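Prerudora demo sessions: your questions, my answers

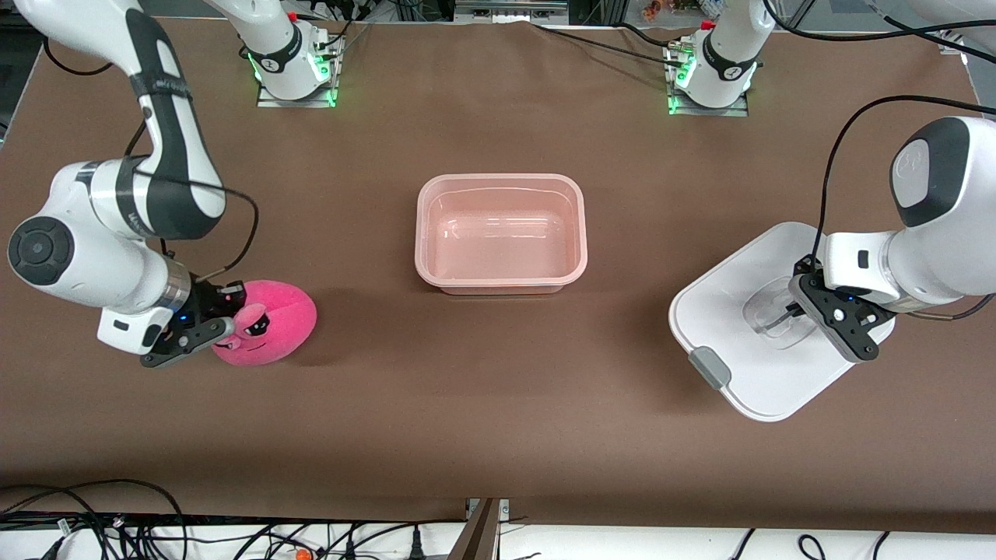

I run the recording sessions for Prerudora, and these are the things people ask me most before their first shift. The basic job is to drive both arms through a small tabletop task, save it, reset, and go again. We like tasks where each arm has its own thing to deal with, like a pink plush on one side of the tub and a clear container on a tray on the other. Soft stuff and see-through stuff are both tricky to learn, so we want plenty of each!

How many examples do you need?
The target is 1000 per task. We have 405 for the current one, so please keep booking slots.

How long is a session?
60 minutes, and I'd take a break in the middle (your shoulders will thank you).

I fumbled a grasp. Do I delete it?
Nope! If you recovered and finished, keep it and tag it "recovery." Those are gold for training. If you gave up halfway, tag it "fail" and Xiaoqing Lei will sort it out later.

Do I put everything back in the exact same spot?
Please don't. Move things a few inches, turn the tray a little, swap sides now and then. Enda Cronin once gave me a whole batch with identical starts, and the model was hopeless the second we nudged anything.

Can I go fast?
Smooth beats fast. Jerky moves get copied too.

What if an arm stops mid-task?
Hands off the controls, end the recording, and call me or Bríd Carroll over. If it happens 3 times in one session, we stop for the day.

Where do the files go?
Into the Sitent folder with your initials. Leave the file names alone, please, my scripts are fussy.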